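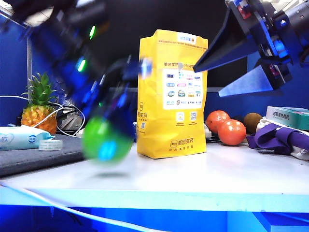
Two-arm packing cell, left arm moving a round green item over the table beside a Meituan pharmacy bag, right gripper at the far side of the bag.

Two-arm cell on a mixed-order packing bench: how do the packers' jobs and rates get rewritten?

Posted in Fulfillment and Packing, March 8, 2022

I run the day shift at a small order-packing site in Misport. We do mixed local orders: produce, over-the-counter medicine, wipes, tape, small textiles. Everything is packed by hand into paper bags at present. Last week we packed 1,949 orders with our usual crew.

Management is leasing one two-arm cell from Lalutden. It will replace one of our benches. The stated plan is no layoffs, with the packer from that bench becoming a "cell attendant." I have been asked to write the attendant job sheet and to say what happens to the hourly rate on the benches that remain. I have neither from the supplier. Their paperwork covers power, floor anchors and guarding, and has one paragraph on "operator duties" that amounts to pressing reset.

Specific points I need help with:

How much of a shift does an attendant spend at the cell, and how much is free for other work?

Do the manual benches keep their old rate? My concern is that the cell takes the easy orders and the people get the rest.

Does the attendant go on a different pay grade?

Our current bench rate is 70 orders per packer per shift, set on the mixed stream. There is a small bonus above that.

bench_lead_misport

traywash

We have had two of these cells, a different make, for a little over a year. Grocery and household, no medicine.

Attendant time. For the first two months, assume the full shift. The attendant refills bags, stages items, clears drops, and squares up anything the gripper nudged out of place. After that ours settled at a bit more than half the shift, in short pieces. The pieces are the problem. The person cannot be given a bench of their own, as they are called away every few minutes and the bench order sits half finished. What worked was giving them tasks that can be dropped at any point: folding out bags, labeling, restocking tape, wiping down totes. Write those tasks into the job sheet by name. If the sheet says "other duties," each supervisor will fill the gap differently and the attendant will end up answerable for two jobs.

Rates. Your concern is correct and you should deal with it before the cell is switched on. Ours handled round firm fruit and rigid cartons well from the start. It did poorly with cloth, soft packs, anything with leaves, and loose cables or cords. The order system was set up to route by what the cell could pick, so within a month the manual benches had nearly all the awkward orders. The rate had been set on the old mix. Bonus payments fell sharply and two experienced people asked to transfer out. Management read this as a motivation problem until someone compared the item lists from before and after.

Do the following:

Pull your item-level data for a normal period now. We used December and regretted it, as the holiday mix is not typical. Our sample was 2,585 orders, which was enough.

Time each item class by hand at the benches. A packer should do the timing with you.

Tag each class as cell, manual or either, using the supplier's acceptance test and not the brochure.

Recalculate the bench rate on the manual and either classes only. Repeat at four weeks and again at twelve.

Freeze the bonus at each person's prior average until the second recalculation is done. This cost us less than the transfers did.

Pay grade. We put attendants one step up. The argument that carried was that they sign the daily guard check and can stop the cell on their own authority. If your attendant has those two responsibilities, put them in the sheet and the grade follows from your existing scale. If the attendant only refills bags, you will have trouble justifying it.

Also rotate the post. Three people trained at minimum. With one, you have no cover for breaks, and the other packers never learn what the cell can and cannot do.

Bastos_maint

Maintenance side, so I can't speak to pay.

Put the line between attendant work and maintenance work in writing. Ours: the attendant may clear a dropped item after a guarded stop, wipe the gripper fingers, and restart. The attendant may not touch cables, fasteners, mounting parts or anything on the arm above the gripper. Before we wrote this down, people were pushing connectors back in to avoid waiting for us, and I can understand why when the stop counted against their shift numbers. Don't count stops against the attendant. Log them against the cell.

Keep the table clear of anything that isn't order stock. Loose leads on a work surface get caught sooner or later.

One more. Medicine orders should get a person's check against the order before the bag is closed, whoever or whatever packed it. Add the time for that to the job sheet. Ours is done at the next bench downstream and it was left out of the original estimate, so that bench was short for weeks.

gr_pallet

We got a Vanano unit and the packers just went back to the benches after a while. It sits there most days. 1,118 orders the first month and then less. I would ask for a longer trial before changing anybody's job title.

bench_lead_misport

Thanks. Item data is being pulled for a non-holiday period. The medicine check was not in our estimate either, so I have added it as a separate line. The stop authority is going in the sheet. I do not yet have agreement on freezing the bonus and will post again when I do.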